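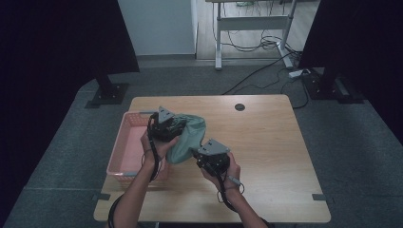 ### 3.2 Sorting and folding at the table

Households in the Wultitz group were asked to keep to their usual way of dealing with clean laundry, apart from one thing: the folding had to be done at a table. In the first round many people folded on a bed or on the arm of a sofa, and the times could not be compared. Moving the work to a flat surface at a fixed height removed most of that spread.

Each session began with the items unfolded. The participant picked up one item, found an edge or a corner, straightened the cloth and folded it. Finished items went into a basket. We did not say how many folds to make, and we did not correct anyone who started again.

Figure 4 shows a sea-green cloth at the stage we call *opening*. It is still bunched up, with one edge held and the lower part hanging down towards the table. The pink basket stands on the left side of the table. Across the study, opening was the slowest part of the work. A towel or cloth that has been squashed in a pile gives few clues as to where its corners are, and people often turned it over more than once before they found one.

**Figure 4.** Opening a crumpled cloth at the table, with the basket within reach.

We recorded 2,444 folds in all. Of these, 919 were of plain rectangular items such as hand towels, tea towels and pillowcases, and the rest were clothes. Plain items were quicker to fold once open, but they took just as long to open as shirts did. Hollis found the same in his earlier work at Costigan, although his participants folded standing up and ours could choose.

Where the basket stood mattered more than we had expected. When it was on the table, participants put each item away as soon as it was folded. With the basket on the floor they tended to build a stack first – often a leaning one – and some items had to be folded a second time. We left out 9 sessions in which the basket was moved partway through.

The Grumero households used deeper baskets with solid sides, and their results are given separately in Section 3.4. Sessions were limited to 300 items per household, a limit that only the two largest families reached. Items still unfolded when a session ended were counted as unfinished and do not appear in the totals given here.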